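Software sync, Thursday, 10 a.m., back bench
Present: Ketsara Khamphan, Theerawat Wongsuwan, Bakari Mfinanga, and me (Vichien Srisuk) typing. Ekkachai Rungrueang joined by phone from Ekström and dropped off twice.

1. Leftovers from last time
Theerawat merged the new gripper limits into Drivness, so the old config file is dead. Please delete your local copy! I found mine still loading this morning and lost a good half hour wondering why my edits did nothing. Bakari still owes us the note on log names. He says Friday, I wrote down "soon."

2. Planner, two arms at once
Most of the meeting went here, sorry to everybody who came for item 4.

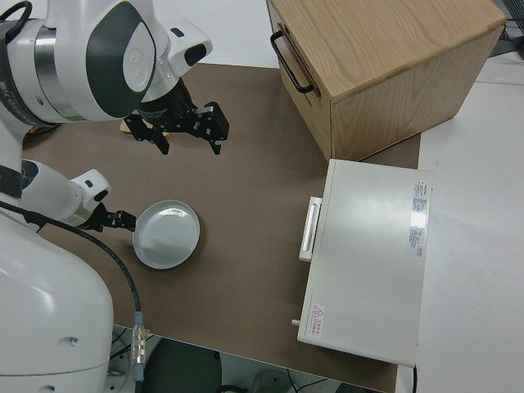
Ketsara's complaint is that Takine plans each arm as if the other one were parked, and then the checker on top throws the plan out. She replayed 21 of the rejected plans and the same thing kept coming up: the padding on the wrist modules is so fat that the solver thinks the arms touch when they don't. With one gripper down at the rim of the plate and the other one up over the board, open and holding nothing, she wants that second arm free to move off on its own, and right now it just sits and waits. Theerawat is nervous about trimming the padding (fair, he wrote it) and would sooner plan both arms together. Ketsara says that takes up to 600 milliseconds a step on our machine and she's not waiting for that. We went back and forth for a while and I'll admit I changed sides in the middle.

What we settled on: Ketsara trims the padding on the wrist only, on a branch, and reruns the same plans in simulation. Nothing goes on the real arms until Theerawat has looked at the results. Ekkachai asked if the cables are in the collision model. They aren't. Theerawat will add a rough tube for the one that runs down past the front edge of the board, and we'll live with the rest for now.

3. Handle detection
Bakari showed the new Trirketti build. It's so much better on the drawer, and he was grinning the whole time! The black handle stands out against the light wood and the pose comes back steady. The white appliance is another story: white bar on a white body, plus a big bright reflection on top, and the depth goes to mush there. He wants to mask the glare before fitting. I asked for a plain confidence number in the output too, so the planner can refuse a bad handle pose and not go poking at it.

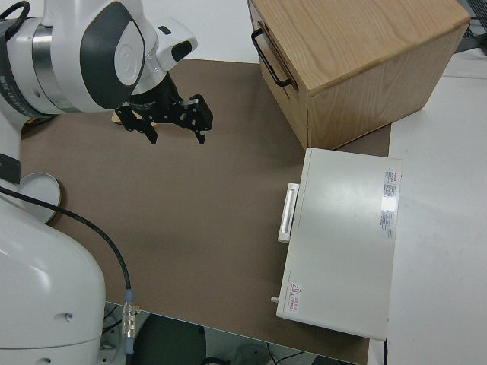

4. Log viewer
Short one, we were out of time. The viewer now opens at the first rejected plan, which I love. It still chokes on recordings longer than 30 minutes. Ekkachai thinks it's reading everything into memory before drawing anything, and he'll take a look when he's back at his desk. Bakari asked for colors per arm, I said yes without checking how hard it is.

5. To do
Ketsara: padding branch, simulation reruns
Theerawat: cable tube, review of Ketsara's results
Bakari: glare mask, confidence number, the log names note (please)
Ekkachai: viewer memory
Me: colors per arm, and moving the next sync to the room with the working phone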